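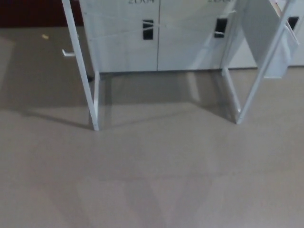 March, and the postcards again

Up before six because of the wind, which had got hold of the side gate and wouldn't leave it alone. I made tea, took it back upstairs, and thought I might as well get on with Aunt Winnie's postcards if sleep was out of the question. I've been putting off the seaside ones for weeks, mainly because there are so many of them and so many are of the same pier.

For anyone who hasn't been following along (and why would you, it's mostly me talking to myself about stamps), Winnie left 1206 postcards in biscuit tins, and I know it's 1206 because she numbered every one of them on the back in green ink, very small, in the bottom corner. She seems never to have thrown away a card anybody sent her, however dull. "Weather fair, Harold's foot better." "Arrived. Will write." I've grown terribly fond of the dull ones. The famous views you can find in any junk shop, but Harold's foot goes on for eleven years and I am properly worried about it.

The Batanham cards are done now, all into sleeves. I ordered the Flurkus ones this time, the pack of 50, and they're a bit tight for the older cards with the deckled edges, so I've had to put those to one side until I find something roomier. The smell of the plastic is quite strong too. I had the window open most of the morning, which in that wind was a mistake, and I spent a good ten minutes on my hands and knees getting Lowestoft out from behind the bookcase.

Something I'd not noticed before: there's a whole run from Gindcombe, all in the same sloping hand, all signed just J. I had taken it for a man for some reason. I suppose I wanted Winnie to have had a sweetheart. Then I turned up number 740, a hand-tinted one of the church with the sky far too pink, and there was the name written out in full, Jacqueline Tessier, with a line asking whether Winnie still had her blue mackintosh. So J was a friend who wanted her coat back! I laughed out loud, and then felt rather sad about it, and then went through the whole tin again to see whether the mackintosh ever got home. It isn't mentioned after that. I do remember a blue mackintosh on the back of Winnie's kitchen door when I was small, and I'm afraid I can draw my own conclusions.

Lunch was soup, the last of the leek. I walked down to Gebremichael's for bread after and stood talking far too long about ovens, and came home with a bag of those little spiced rolls as well, two of which didn't survive the hill.

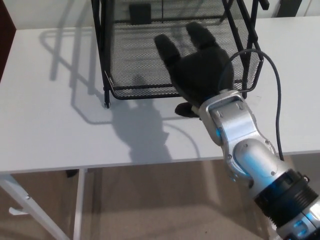

Photo: Rosine Bodin

Rosine rang at four. She has been a great help with the French ones, as my French gave up somewhere around ordering a coffee. I read her what I could make out of a card from Dieppe and she kept saying "no, spell it", and between us we got as far as "the sea is very cold and so is your cousin". She thinks it's a joke. I'm less sure, having met the cousin.

We talked for ages about how to arrange the lot. She is all for dates, start at the beginning and go through to the end, and I can see the sense of it. But hardly anybody dated a postcard properly, and half the postmarks are a smudge, and the green numbers follow the order in which Winnie got round to numbering them, so the coronation comes before the war. I'd sooner keep people together. All of Harold in one album, all of Jacqueline in another, and the odd ones – the milkman's card from Wales, the one from somebody who only signs herself "Your Loving Lodger" – in a book of their own at the end, where they can keep each other company. Rosine said that was sentimental and then asked if she could have a look at the Lodger next time she's over.

It does make me wonder about writing a few myself. I found a sheet of stamps in the bureau, and there are five people I owe a proper letter, and a postcard is a great deal easier to start than a letter. You've only the one little square to fill. I had a go at one to my brother this evening and ran out of room before I'd got to anything he'd want to know, so it has gone up both margins and round the stamp in the approved family manner.

The wind has dropped at last. I've wedged the gate with a brick and the lid of tin number three is back on, with the pink church left out on the mantelpiece. Must remember to ask Mum about the mackintosh, and to get more milk.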